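I made the smoky white bean chili again last night, and I'm pretty sure it's my favorite thing to come out of this kitchen all August! Kirsty brought over a jar of Illska hot honey (so good) and we drizzled it on top with way too much cheese.

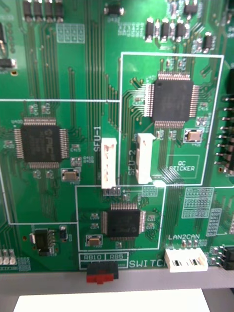
*Green board, three black chips.*

Anyway, the chili! Soften your onion and poblano first, then add the beans, broth and cumin and let it bubble for 40 minutes. Mash a few beans against the side of the pot if you like it thick. Leftovers are going in burritos tomorrow.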